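Flinau library moves to Drevard building while old roof is replaced

The public library in Flinau will close its main house at the end of February and continue its work in the former Drevard building, the town administration announced.
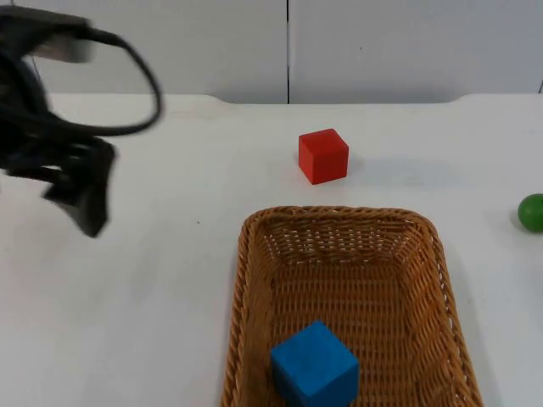 A white tabletop in front of a pale wall.

The move is necessary for the replacement of the roof, which has let in water over the reading room for the last two winters. The works will take 18 weeks if the weather allows it. During this time the old house stays closed for all visitors, also the ground floor and the small garden behind it.

The temporary rooms have a floor area of 467 square meters. This is less than half of what the library has now, so only a part of the collection can come along. Children's books, newspapers and all titles bought in the last three years will be on the shelves. The rest goes into storage in Wikport and can be ordered at the desk. An ordered book should arrive on the second working day, according to the library.

There will be 75 seats for reading and studying, most of them on the upper floor. The study places cannot be reserved. In the exam period the upper floor will stay open until 9 p.m., the ground floor closes at 6 p.m. as before.

Readers who have books at home do not need to do anything. Loans that end in the moving period are extended automatically, and no late fees will be charged until the new desk is open. The return box stays at its old place next to the main entrance and will be emptied every morning.

The library asks its users to borrow generously before the closing - every book that is at home with a reader does not need to be packed. The usual limit on the number of loans is therefore lifted from now on. More than 189 readers have already used this possibility in the first days.

The catalog will also change. The library is leaving its old software and will use Ccori, a system that several libraries in the region already have. Card numbers remain the same, but each user must choose a new password at the first login. Help with this is offered at the desk every afternoon between 2 and 4 p.m.

The story hour for children continues without a break, but it moves to the music school until the temporary rooms are ready. The language café takes a pause and will start again after the move.

The Drevard building can be reached with the bus from the station, stop Mill Bridge. There are few parking spaces at the house itself, and visitors who come by car are asked to use the lot behind the swimming pool. The side entrance has a ramp and an elevator to the upper floor.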